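Sustarham Recipe Corpus

Release 2, May 2022

Summary

The Sustarham Recipe Corpus is a collection of 2,668 household recipes in English, transcribed from community cookery booklets and handwritten cards. Each recipe is stored as one JSON record with the original wording, a normalised ingredient list and a set of editorial flags. It is meant for work on ingredient parsing, unit conversion and the history of domestic cooking. It is not a source of tested recipes and should not be used as one.

Contents of the archive

recipes.jsonl: one record per recipe, UTF-8, line feeds only
units.csv: lookup table of measures, with metric values where known
sources.csv: one row per booklet or card box
CHANGES.txt: changes by release
LICENCE.txt: full licence text

Record fields

id: string, stable between releases
title: string, as written, including spelling errors
source_id: string, key into sources.csv
ingredients_raw: list of strings, one per written line
ingredients_norm: list of objects with the keys quantity, unit, item and note
method_raw: string, paragraph breaks kept
flags: list of strings, may be empty
transcriber: initials

A quantity that the source leaves out is null, not zero. "A knob", "a good handful" and similar are kept in the unit field with a null metric value. Cups are not converted unless the source states which cup is meant.

Flags

illegible: at least one word could not be read and is replaced by [?]
split: the recipe ran over two cards and was joined by hand
oven_mark: temperature is given as a gas mark or in words
duplicate_of: a near-identical recipe exists; the other id follows the colon
no_method: ingredients only 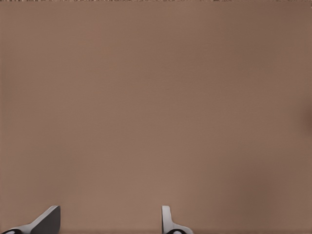
Transcription

Booklets were typed directly by Aarti Vashisht and Shivam Upadhyay. Cards were typed by one person and checked against the original by the other. Disagreements went to Poonam Srivastava, whose reading was final. Abbreviations such as tsp, dsp and tbsp were left alone in the raw fields and expanded in the normalised ones. Where a card had later corrections in a second hand, the first version was kept and the correction placed in note.

Optical character recognition was tried on the printed booklets in April and dropped. Fractions were the main problem: the output confused 1/2 and 1/3 too often to be corrected faster than retyping.

Normalisation

The item field uses a closed vocabulary called Dirkura, maintained by Lourenço Vilela. It maps spelling variants and trade terms to one form, so that "bicarb", "bicarbonate" and "baking soda" share an entry. Regional names are mapped only when the source region is known. "Swede" and "turnip" are therefore unresolved in a number of records, and users comparing vegetables across regions should filter on source_id first.

Parsing was done with Rollura 0.4. Of the full set, 2,453 recipes parsed without manual edits to the ingredient list. The remainder were corrected by hand and are not marked separately in this release.

Suggested split

For parsing experiments, use the 2,236 records listed as train in sources.csv and hold out the rest. The split is by source, so no booklet appears on both sides. Random splits give inflated scores, as contributors to the same booklet often copied each other's wording.

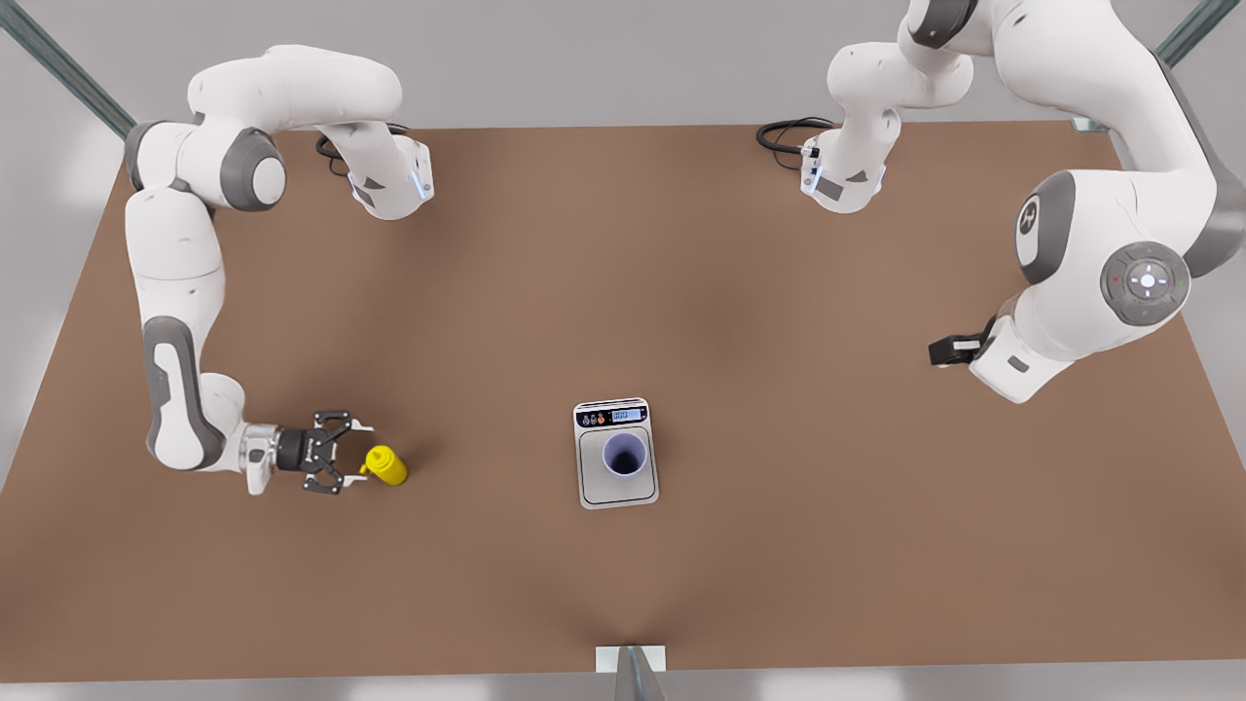
Fig. 2. Brown tabletop with two white arms at the far edge and a small group of objects.

Known problems

Baking is over-represented. Meat dishes with a written method are few.
Temperatures in words ("moderate", "quick") have no numeric value.
The duplicate flag was set by title and ingredient match only. Renamed copies will have been missed.
Three sources have no date. Their year field is empty.
Some preserving recipes follow methods now considered unsafe. They are reproduced as written.

Licence and contact

Transcriptions and normalised fields are released under CC BY 4.0. Names of contributors to the booklets have been removed from the records. Corrections should quote the record id and the field name, and go to Anju Gautam through the issue tracker. Please do not send edited copies of recipes.jsonl.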